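**Gray book covers keep picking up shelf dust and marks, what do you use?**

posted by Jingyi Peng, February 2018

I run a small lending shelf in the front hall of our building. We have 389 books, mostly hardcovers, and a lot of them have plain cloth or paper boards with no jacket. The dark ones show every fingerprint. I tried a dry dish towel and it left lint. Is there something cheap that works on cloth and paper both? I don't want to buy a different product for each kind. Also, is it bad to lay them flat? I ran out of upright room in November.

---

**Reijo Hyvönen**

Dry only. No sprays, no baby wipes. Buy a soft wide paintbrush and brush away from the spine, with the book held shut so the dust doesn't go down into the pages. For fingerprints on cloth, use a white vinyl eraser, very lightly, and try the back cover first. On paper boards I would leave the prints alone unless they bother you a lot.

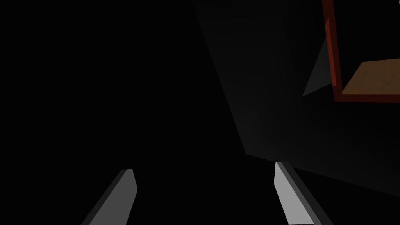
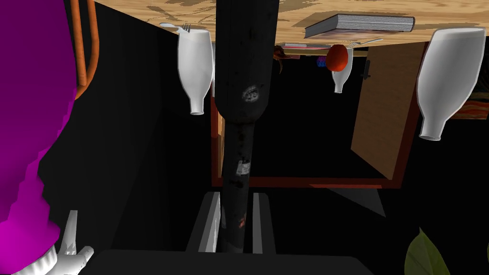
Laying books flat is fine and for heavy ones it's better than leaning. Keep the stack short and put the biggest on the bottom. A closed book lying down, like the gray one on the wood tabletop in the second picture, gathers dust on the top cover, and you can brush that off in one pass. The page edges matter more. Hold the book tight and go along all three sides.

I had 1064 books to do after we had our floors sanded, so I can tell you the brush wears out before you do. Get two.

---

**Xiuying Lu**

I use the sponge from Zerura, the dry rubber kind. Cut it into pieces and throw them out when they turn black. It was better than the eraser on paper covers for me. Didn't do much on cloth.

---

**Zhiqiang Jiang**

just put jackets on them. clear ones on a roll, you cut to size. then you can wipe whatever you want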